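Drorkilow Bun Table — Frequently Asked Questions

Home | The Table | FAQ | Recipes | Getting Here

We love buns. Steamed ones, baked ones, the plain white kind you tear open and eat with nothing at all! The Bun Table is our weekly get-together for anybody in Vusterdale who feels the same way, and these are the questions that land in our inbox most often. If yours is missing, write to Nilmini and she'll get back to you, usually with more detail than you asked for.

COMING ALONG

When do you meet?

Wednesday evenings, all year except the first part of January, when the building is closed. The door opens at 6 p.m. and the first steamer goes on as soon as the water is ready. If you want to see the shaping, be on time. If you only want to eat, come at seven and you'll be very welcome too.

Do I need to know how to bake?

No! Plenty of our regulars had never touched yeast before their first evening. Rok Berisha came to keep his brother company and now makes the best pleats of anybody in the room (he will show you, you only have to ask once). We pair new people with someone who has done it before, and the dough is forgiving. A lopsided bun tastes exactly like a round one.

What should I bring?

An apron, a small towel and a lidded container for taking your share home. Flour, yeast, fillings and paper liners are all here. If you have a steamer basket at home that you like, bring it and put your name on the underside with tape, as the baskets look very much alike by the end of the night.

Can I bring my kids?

Please do. Kids are wonderful at this, especially the rolling. Small ones tend to lose interest during the rise, so we keep a few colored blocks within reach. Keep them well back from the stove and let an adult lift the lids.

Can I bring a drink?

Sure. Cans and bottles go along the back of the table, away from the dough. We once lost a very nice batch of sesame rolls to a tipped soda and Živko still brings it up.

THE FOOD

What's the difference between the steamed buns and the baked rolls?

Less than you'd think at the start, and a lot by the end. Both begin with flour, yeast, water, a little sugar and a little oil. Steamed buns stay pale and soft all over, with a thin smooth skin and no crust. Baked rolls go brown on top and keep a bit of chew. We like to put both out so that people can try them side by side. It's such a fun comparison, and it starts arguments in the nicest way.

How much dough goes into one bun?

We weigh out 65 grams per piece for the steamed ones. That gives a bun you can finish in a few bites and still want another. One mixing bowl makes 20 buns, and we make more than one bowl on a busy night. Use a scale if you have one, because buns of the same size are done at the same moment.

How long do you steam them?

Plain buns get nine minutes over steady steam. Filled ones need longer, depending on the filling, and the recipe sheet for each filling has its own time. Then comes the part everybody wants to skip: turn off the heat and leave the lid where it is for another 2 minutes. Lift it too soon and the tops can wrinkle and sink. They're still good to eat, they just look grumpy.

How many buns fit in a basket?

Fewer than you want. They swell, and if they're packed in shoulder to shoulder from the start they'll stick together. In a small basket we put in just a few and run another round. Buns that touch a little at the end pull apart fine, and the torn sides are lovely and fluffy.

Do you have to use a bamboo steamer?

Not at all. Bamboo is nice because it soaks up moisture and fewer drops fall back on the buns, but metal works and so do the plastic and silicone baskets people bring in. With a metal lid, wrap it in a clean dish towel and tie the corners up on top so they hang nowhere near the flame. The basket does need to sit steady over the pot with the water well below it. We've tried balancing tricks with the wrong size and they are not worth the worry.

Why are my buns at home yellowish?

Usually the flour. Unbleached all-purpose makes a creamier bun and there's nothing wrong with that. If you want them very white, look for a low-protein flour sold for steamed buns. Nilmini mixes regular flour with a spoonful of cornstarch and gets a beautiful soft bun that way.

THE TABLE

Where does everything go?

Food stays toward the back, against the wall, with the steamed buns and the bread next to each other. The front is where hands go. It's a simple layout and it means you can reach over, take a bun and get right back to whatever you were doing. 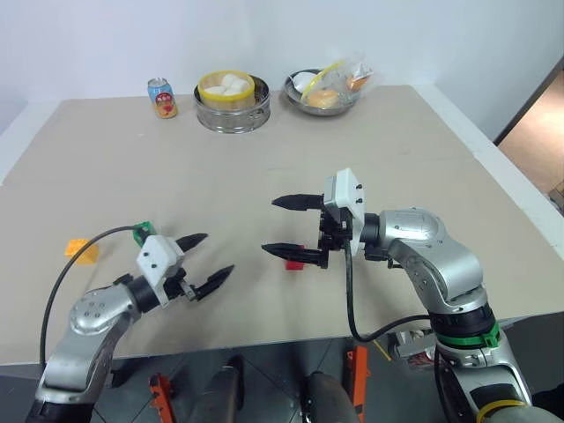
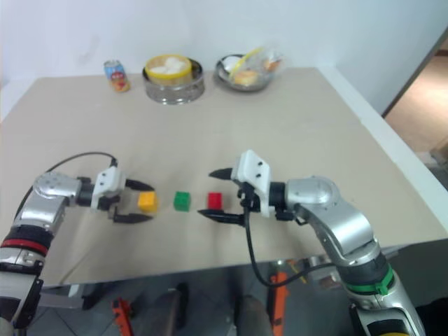
White buns with the yellow rim around them, bagged bread in the metal bowl beside them, and the red, green and yellow blocks nearer the front.

KEEPING AND REHEATING

How do I keep baked rolls soft?

Let them cool all the way, then put them in a clear plastic bag and press out most of the air. Bagged warm, they sweat, and the crust goes damp. We set bagged bread in a shallow metal bowl so it doesn't get squashed or wander off across the table. They're best the next day and fine the day after, if there are any left!

And the steamed ones?

Steamed buns dry out fast in the open air. Cover them with a barely damp towel if you'll be eating within the hour. Otherwise cool them, bag them and put them in the fridge or freezer. Filled buns should go into the fridge promptly, and meat ones don't sit out on our table at all once everyone has been served.

Can I freeze them?

Yes, and you should — a freezer bag of buns is a wonderful thing to find on a tired evening. Freeze them spread out on a tray first, then move them to a bag so you can pull out one at a time. Steam from frozen, no thawing. A plain bun needs a few minutes more than a fresh one needs to reheat. Break one open and check that the middle is hot.

What about the microwave?

It works for one or two buns. Wrap each in a damp paper towel and use short bursts. Go too long and the bun turns tough as it cools, so eat it right away. For more than a couple, get the steamer out. Marin Kolev splits his and toasts the cut sides in a buttered pan, which we had doubts about until we tasted it.

My buns stuck to the basket. Help?

Soak the basket in warm water and the dough will come off with a soft brush. Skip the dish soap on bamboo or it will flavor your next batch. Next time, use squares of parchment or a cabbage leaf under each bun. Cabbage leaves are great, by the way, and you can eat them.

MONEY, ALLERGIES AND OTHER BITS

What does it cost?

There's a jar by the door. Put in what you can. It pays for flour and gas, and in a good month for sesame seeds as well.

Do you have anything gluten free?

We've made rice flour buns a few times and they were delicious, but they were made in the same room with wheat flour everywhere, on the same table. If you have celiac disease we can't promise a safe plate. Gwawr Watkins has a very good rice flour recipe for your own kitchen and is happy to send it to you.

Are there vegetarian fillings?

Every week. Mushroom and cabbage is nearly always on, and there's usually a sweet one, red bean or custard. The plain buns are made with vegetable oil and no milk, so they suit vegans too. Fillings are written on the card beside each basket.

Can I suggest a filling?

Yes! Write it on the sheet by the sink. We've had curried potato, pumpkin with chili, and a peanut butter one that was gone before the second steamer was off. If yours gets picked, you'll be asked to come and stir it.

Who washes up?

All of us. Baskets are rinsed and stood on edge to dry overnight, pots go back on the low shelf, and leftover bread goes home with whoever wants it. Bring that lidded container.

How do I get there?

Drorkilow is the brick building behind the Karagiannis bakery. Use the side door, as the front one sticks. Parking is free after six in the lot across the street, and there's a bike rack under the stairs.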